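The Room That Learned to Wait
What I found out about small bedrooms after one winter in Trulham

29/03/2023

When I moved to Trulham in January, the rental contract said the bedroom was "cozy." I had to look up the word to be sure. In my own language the nearest word is used for grandmothers' kitchens and for slippers. In the language of landlords it means that the door touches the bed when you open it.

I write about housing for a living, mostly about rents and building rules, so I should have known better. But I signed, and then I spent the winter talking to people who live in rooms like mine. The building has 98 apartments over the old Dremano warehouse, close to the river. Most of them have one bedroom, and most of those bedrooms have the same plan, copied from floor to floor. What people do with the plan is very different. One couple on my floor sleeps with their heads under the window. A student two floors higher turned everything around so that she can see the door, because she says she does not sleep well otherwise.

The first thing that almost everyone gives up is the wardrobe. A wardrobe needs depth, and it needs more depth for its doors. In the old apartments of the city it was a piece of furniture you inherited, and four men carried it up the stairs. Now many tenants move every second year, and they do not want to own something that needs four men. So the clothes go out in the open, on a rail or on hooks. 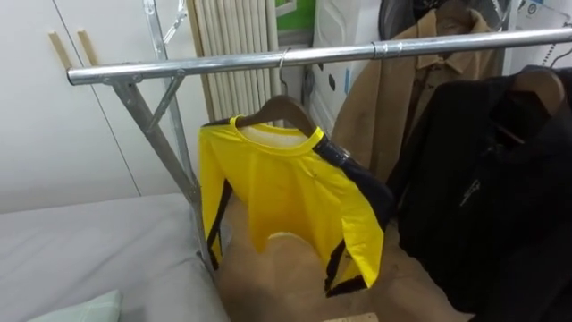 There is a price for this. Clothes that hang in the open collect dust on the shoulders, and the sun takes the color out of them faster than you expect. My neighbors told me the same solution several times: keep out only what you wear this month. The rest goes in boxes, and the boxes go under something. I tried it and I was surprised how little I missed. I was less surprised to learn that I own a great number of gray sweaters.

The second thing is more difficult to name. I would call it the right to leave a mess. In a big home you can close the door on an unfinished room and have dinner. In one small room you see the unfinished thing from your pillow. Several people told me they became tidier in such a room, and they said it with some pride. Others told me they became only more tired. A nurse from the sixth floor, who works nights, said that she stopped folding anything at all and that it was the best decision of her year.

I do not think either group is wrong. But I notice that magazines, this one included, prefer to print the first group.

What the old houses knew

Before the war, the workers' houses on Ronis Street had bedrooms smaller than mine. I went to see one that is kept as a small museum, open on some afternoons. The ticket costs 24 crowns and you get a printed sheet with it. According to the sheet, the street had 171 households. The beds were short and high, with a drawer below for linen, and on the wall there was a row of pegs. There was nothing else. The day happened in the kitchen, and the bedroom had only one job.

I think this is the real difference. We ask the bedroom to be an office, a cinema, a dressing room and a place to telephone our mothers. I have answered work letters from bed, sitting with a board across my knees, and then I was puzzled that I could not fall asleep in the same spot one hour later. The room was not too small for a bed. It was too small for everything I had brought into it.

So in the spring I moved the desk out. It now stands in the kitchen, next to the stove, and it smells a little of onions. The bedroom did not grow, of course, but I can walk on both sides of the bed, and in the morning I can pull the sheet straight without climbing over it.

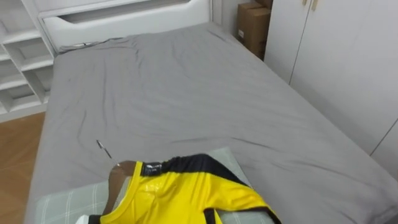

If you are looking now

The waiting list at Bhuiyan, the housing association that owns my building, has passed 4000 names, and the person at the desk there advised me to tell readers to be patient. I would add some practical advice. Ask to see the room with a bed in it, even a borrowed one, because empty rooms are good liars. Bring a tape measure and check the wall behind the door. Open the window and stay quiet for a minute - you will hear what you are going to hear every night.

And ask which way the room faces. Mine faces east. I complained about this all through the dark months, when it made no difference to anybody, and now the light comes in before six and I have started to buy bread early, while it is still warm.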